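The Ketell brick kit is back in stock

Our favorite add-on for small robot arms sold out in April, and the new batch has landed at Rallden.

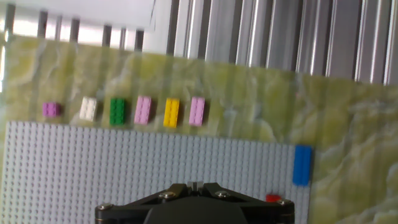 What you get

A gray studded baseplate, a set of toy bricks in good loud colors (pink, yellow, green, white, blue and more) and a task booklet that starts easy and gets mean fast. We've had ours on the bench for weeks and we still argue over whose turn it is!

The first tasks are plain pick and place: take a brick from the row, set it on the plate. Then you have to press it down so the studs catch, and that's where the fun starts – a tilt too small to notice by eye is enough to make a brick ride up on one side. Tuning the grip for the little pieces took us a whole afternoon, and I'd happily do it again.

The wrist camera mount from Alletwood fits without an adapter. It's a separate purchase, but I'd get both if you can, as lining up on studs is much easier from the gripper's point of view.

Two gripes: the booklet's index is a mess, and the storage box lid pops open if you look at it wrong.

Price and ordering

The kit is $100, and spare brick packs come in at 2 for the price of one until this batch runs out. Ask for item 2675 at the Rallden counter or add it to your next order.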